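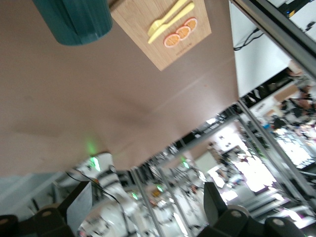
Variant covers on Plustari – are they ever worth the extra?

2000-07-04
Posted by Brayden Beaulieu

My local shop has started taking orders for Plustari, the new monthly from Drerby, and the first issue comes with three covers. There's the ordinary one, a "sketch" one which as far as I can tell is the ordinary one before anybody coloured it in, and a foil one limited to 245 copies. The shop wants a good deal more for the foil, and you have to order a stack of the normal issue before they'll even promise you one.

I've been reading comics since I was small and I mostly buy them to read. But the man behind the counter was very keen to tell me the foil would "look after itself" in a few years. He said the same about a hologram cover I bought off him in April and I can't give that one away.

So, is there anything in this? Does a low number on the cover mean it will hold its price, or is it only a way of selling me the same 3 pages of story and a lot of adverts for Flodel twice over? Also, is there any proof that they print only 245? I can't find a number on the preview copy at all.

Answer from Ghazala Zaidi

Short version: buy the ordinary cover.

Longer version. A print run only matters if more people want the thing than there are copies of it. With a brand new title you have no idea how many people want it. Drerby doesn't know either, or they wouldn't be leaning on shops to take a stack of the plain ones first. What that kind of deal does is push up the orders for issue one, so the publisher can say it was a hit. Then the orders for issue two come in and everybody goes quiet.

I would look at what happened with Usman, their last big launch. Four covers on the first issue, one of them supposed to be very scarce. I bought the scarce one. When the series stopped I tried to sell it at a mart and was offered less than I'd paid, by a dealer who had a small pile of them under his table. Where did he get a pile of them? I did ask, and he changed the subject.

On the number: if it isn't printed or stamped on the actual copy, treat it as advertising. "Limited to 245" could mean 245 for your region, or 245 of that foil with another 245 in a slightly different foil. I'm not saying they are fibbing. I'm saying you can't check, and the person telling you is the person with something to sell.

If you really like the foil, pay what you'd pay for a small poster and don't think of it as savings.

Answer from Ilari Ruotsalainen

Mine is number 121 of the Usman one and I got my money back on it plus a bit, so it does happen. You have to sell early though, the first fortnight if you can. Keep it in a bag and board and don't let anyone thumb it. Foil marks if you so much as look at it.

Can't help with Plustari, haven't seen it. The writer's all right.

Answer from Tomos Phillips

I'd go along with most of what Ghazala says, but there is one thing to add about the "stack" of normal issues. Ask the shop whether YOU have to order them or whether THEY do. Usually the rule is between the publisher and the shop, and the shop is supposed to earn the special cover by what it orders for everybody. If yours is passing the whole lot on to one customer, then he is having you pay for his shelf stock. Try another shop, or wait. Mine took roughly a month to knock the last lot down to cover price – and that was with the foil ones still in the window.

I'm also doubtful about the sketch version. The one I saw at Oluwaseun Balogun's shop had the same ink lines as the finished cover, with the colour left off and a bit of grey put in. A proper sketch cover ought to show you the drawing at an earlier stage, with the workings. That's worth having if you like to draw. This is a photocopy at a fancy price.

As for the hologram, keep it. You'll get nothing for it now and you may as well have the hologram.

Contact us | Copyright 2000 | Back to top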